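Lilladham Singing Bowl, Hand-Hammered, with Mallet and Cushion

Item no. 1305
Price: $48
In stock, ships from our workshop

I get asked a lot which bowl I'd pick for somebody just starting out with sound work, and my answer is always the Lilladham. I've kept one next to my bed for years and I still play it most mornings before I've even had my coffee (ask my poor dog!). It's a medium bowl with a low, round note that hangs in the air for ages, and when I hold it in my palm I can feel the hum go right up my arm and into my chest. That's the part I love.

I think of sound as a kind of housekeeping for your energy. You tidy the kitchen, you shake out the rugs, and now and then you need to shake yourself out too. I'm not a doctor and I won't tell you a bowl is going to fix your back or your blood pressure, but I will tell you that I breathe slower when I play, and that I go to bed less cranky on the days I remember to do it.

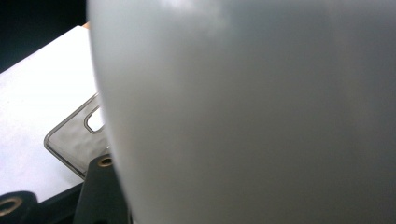
Ciarán Lynch

If you've never played one, start by striking. Set the bowl on its cushion, hold the mallet loosely and tap the outside just below the rim with the padded end. Then listen until you can't hear it anymore, and tap again. Do that for a week or so before you try the rim. When you're ready, press the suede side of the mallet against the outer edge and go around slowly, with your whole arm and not just the wrist. Everybody goes too fast at first - me included - and then it chatters and buzzes and you feel silly. Slow down, press a little harder, and it'll start to sing.

People ask about the difference between this one and the Majimbun. The Majimbun is bigger and deeper and wants a floor and some room around it, so it's really a bowl for groups. The Lilladham fits in a tote bag. My friend Declan Ó Néill uses 2 of them together in his evening class and lets them ring against each other, and the wobble you get between the two notes is gorgeous!

What you get
Lilladham bowl
Mallet, one end padded, suede on the side
Cotton ring cushion
Drawstring bag
A card with my beginner routine on it

Care: wipe it with a soft dry cloth. Please don't put it in the dishwasher (yes, I've had that email). It will darken with handling and I think it looks better for it. Tap it gently when it arrives, and if the note sounds dull or rattly, write to me and I'll swap it.

We made 200 for this batch and the next one is due in March. Bowls are hammered by hand, so yours may sit a touch higher or lower in pitch than mine. If you need a certain note, put it in the order comments and I'll go through the shelf with my tuner before I pack.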